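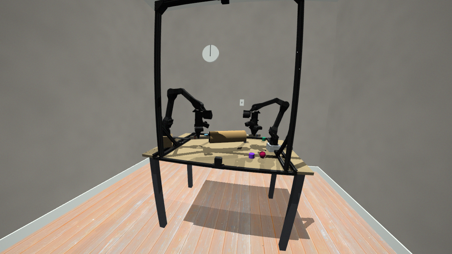
Beatrice Ogola wrote in to ask whether we had run out of people who believe in sleep supplements, and whether the doubters might get a turn. Fair question. They do, and that is why we are hiring for this study the way we are.

Call for participants: the Flaltcombe sleep diary study

You have seen the ads. A powder in warm milk, a spray for the pillow, a gummy shaped like a moon, and by the weekend you are supposed to be a new person. We have read a good many of the papers behind those claims and most of them are thin. Small groups, short trials, and people who paid for the product and wanted it to work.

We are looking for 200 adults who sleep badly and are willing to write it down. We would be glad if you doubt the whole business. We would also take you if you swear by your magnesium, as long as you can go without it while the study runs.

What you would do

Keep a paper diary every morning for three weeks. Bedtime, wake time, how many times you got up, what you drank after dinner. It takes a few minutes. Some of you will get a capsule with a common herbal extract in it and some will get one with plain rice flour. You won't know which, and neither will the person who hands it to you.

You would also come in for two visits at our Zillgate office. The first covers your health history and the consent form. Please read the form before you sign it. People tend not to, and then they call us in week two.

Who can apply

Ages 21 to 70. No night shifts. No prescription sleep medicine now or since March. Not pregnant or nursing. If you have been told you have sleep apnea, this is the wrong study for you and you should be talking to your doctor.

What you get

$305, paid by check after the second visit. If you drop out early you are paid for the weeks you finished. You don't get free capsules to take home, and we will not tell you that you will sleep better, since we have no idea whether you will.

Who is paying

The Rønning Fund covers our costs. It does not sell supplements and does not see the results before anyone else does. We asked for that in writing. Ask us for a copy.

To apply

Pick up a form at the Zillgate front desk, Room 575, or ask for one by mail. Forms are due June 26, 2024. Late forms go on the waiting list.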